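I had been awake since four when I decided that the man upstairs was chewing at me.

I know how that sounds. But if you've ever lived under somebody who eats crisps in bed, you'll know a ceiling can chew, and ours in Jindville Court was as thin as a cracker. I lay there with my jaw so tight my ears rang, and I thought, right, that's it, I'm ringing the clinic.

The clinic was in Sestholm, two buses away, and it did a thing on Fridays for people who couldn't stand noises. There were six of us that first week, sitting on chairs that squeaked (you'd think they'd have checked!), all trying very hard not to breathe through our noses. Volker Ruppert ran it. He had a soft voice and soft shoes and he asked us to go round and say which sound had brought us.

Mine was chewing. Mayu Miyazaki had pens, the clicking sort. Ramil Layug said his was his own brother saying "basically", and then he went bright red and said it was sniffing really, but the brother was also a problem. A big lad in a Sustcombe Rovers shirt said all of them, every sound, and Volker wrote that down without blinking.

For homework we had to keep a diary. Sound, time, how cross from nought to ten, what we did next. I'm good at homework. By Sunday I had filled eleven pages and most of them said "upstairs, ten, banged broom". I wrote down the bus driver's gum. I wrote down my own toast, which I gave a two.
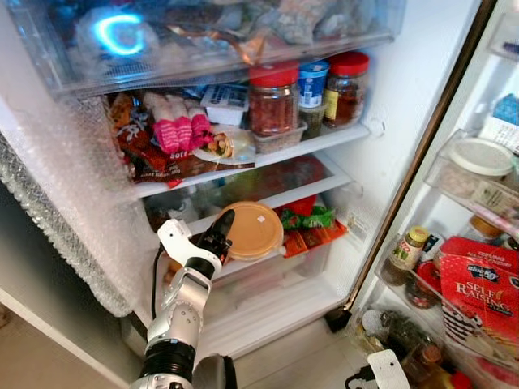

Mahsa Daneshvar read my diary on the second Friday, when we swapped with the person on our left, and she wanted to know why I never put down what I'd been doing before the noise started.

"Before?" I said. "Nothing. Waiting for it."

"Well, there you go," said Mahsa, and passed it back, and I was so annoyed with her I gave her a seven under the table.

It bothered me all week, though. I'd be on the sofa with the telly turned down to 3 so that I'd be sure to hear him. Why would you do that? I'd got my head tipped back like a dog at a gate. I could tell you what time he put the kettle on, and when he dropped his keys in the dish, and I'd never once seen his face.

Volker said it was common. He said the body gets itself ready for a fight and then it wants one. He had us breathe out for a count of six while he ate an apple at us from across the room, and the lad in the football shirt had to go and stand in the corridor. I got all the way to the core. My hands hurt afterwards from holding the seat, but I got there, and Mayu clapped, and then Ramil sniffed and we all glared at him.

On the way home I stopped at Abella's and bought a bag of crisps, the thick ridged ones, and I sat on my bed at ten o'clock that night and waited. Up above, the rustle. Then the first crunch.

I bit down on mine.

He stopped. I swear he stopped! I sat there with half a crisp in my mouth and my heart going like mad. Then he had another one, slower, and so did I, and we carried on like that, him and then me, until I'd got down to the salty bits in the corners.

I wrote it in the diary. Upstairs, ten past ten, four. Under what I did next I put "had some too".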